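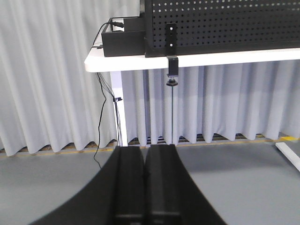 Slide 2: light gray floor

OK so, floors! When I started at Brustton I figured paint color was the big decision. Nope. We had 33 complaints about the lobby and 19 were about echo, so let me talk about sound for a bit (clap once here, let them hear the room). Hard floors bounce everything back at you. Rugs help, curtains help more than you'd think, and the Eltine office went with both in September. Skip the Kocsis story if we're past 9 minutes. Next slide, then water.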